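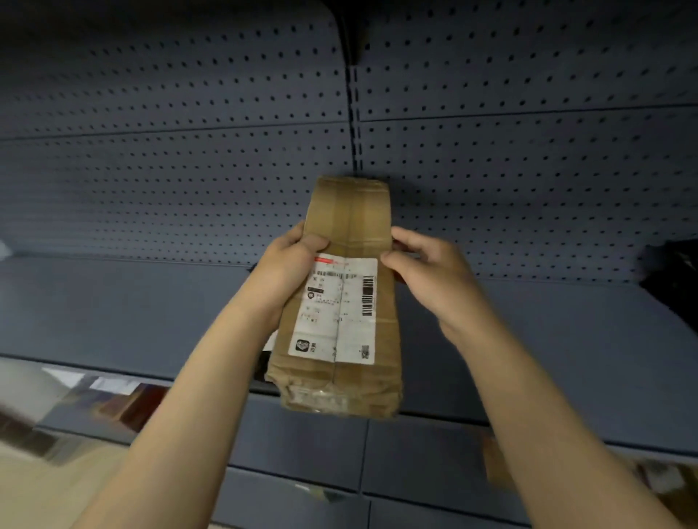

Paket am Regal, Versandlabel nach vorn: ein Handgriff, den wir für die Planung in Einzelschritte zerlegen.

Automatisierung im kleinen Paketlager: So plant ihr das Budget

Wer zum ersten Mal einen Roboterarm für das Ein- und Auslagern von Paketen anschaffen will, landet schnell beim Preis des Arms. Verständlich, das ist ja auch das spannendste Teil! Wir fangen bei Workberg trotzdem am Regal an und rechnen von dort aus weiter. Das geht mit Stoppuhr und Tabellenkalkulation, und es macht wirklich Spaß, den eigenen Betrieb einmal so genau anzusehen.

Schritt 1: Den Handgriff zerlegen
Schreibt auf, was beim Einlagern passiert: greifen, Label ausrichten, scannen, zum Fach führen, abstellen. Schaut euch dabei die Kartons genau an. Wellpappe ist oft geknickt, das Klebeband wirft Falten, und eine Stoßkante läuft gern mal mitten durchs Label. Ein Mensch fasst dann einfach mit beiden Händen zu. Ein Sauggreifer braucht dagegen eine halbwegs glatte Fläche, ein Backengreifer genug Platz links und rechts im Fach. Notiert zu jeder Paketgröße, welche Greiferart infrage kommt.

Schritt 2: Das Regal aufnehmen
Messt Fachhöhe, Tiefe und den Abstand zwischen den Böden. Metallregale mit Lochrückwand und geschlitzten Pfosten sind dankbar, die Böden lassen sich umhängen und Halterungen für Sensoren oft direkt einhängen. Achtet auf die vordere Kante des Bodens: Steht sie hoch, muss der Greifer darüber hinweg. Plant pro Fach 3 cm Luft nach oben ein. Die untersten Böden lassen wir in der ersten Ausbaustufe gern beim Menschen, dort wird es für den Arm eng.

Schritt 3: Budget in Blöcke teilen
Bewährt hat sich bei uns diese Aufteilung:
Arm und Steuerung
Greifer samt Wechselplatte
Kamera und Barcodeleser
Schutzeinrichtung und Risikobeurteilung
Integration und Schulung
Reserve, bei uns 15 Prozent der Gesamtsumme

Die Integration wird am häufigsten unterschätzt. Für unsere Anlage in Dernden haben wir dafür rund 12 Arbeitstage angesetzt und die auch gebraucht. Fragt beim Barcodeleser gleich mit an, ob er hohe, senkrecht gedruckte Codes und kleine QR-Codes auf demselben Label liest. Auslandssendungen haben oft beides.

Schritt 4: Angebote vergleichbar machen
Schickt allen Anbietern dasselbe Blatt mit Paketmaßen, Gewichten, Regalskizze und gewünschten Stückzahlen pro Stunde. Wir hatten Kulix und Whitlock angefragt, und erst mit dem gemeinsamen Blatt ließen sich die Angebote Zeile für Zeile nebeneinanderlegen. Lasst euch Wartung und Ersatzteile getrennt ausweisen!

Schritt 5: Test mit eigener Ware
Packt acht Kartons aus dem Alltag ein, gern auch die zerknautschten, und nehmt sie mit zur Vorführung. Lasst jeden mehrfach greifen und scannen und tragt Fehlgriffe in die Tabelle ein. Danach wisst ihr, ob der einfache Greifer reicht oder ob die Wechselplatte ins Budget muss.

Die Bestellung lösen wir erst aus, wenn der Liefertermin schriftlich vorliegt. Bei uns war das im April, die Regalböden haben wir in der Wartezeit umgehängt.

Stand: 06.10.2022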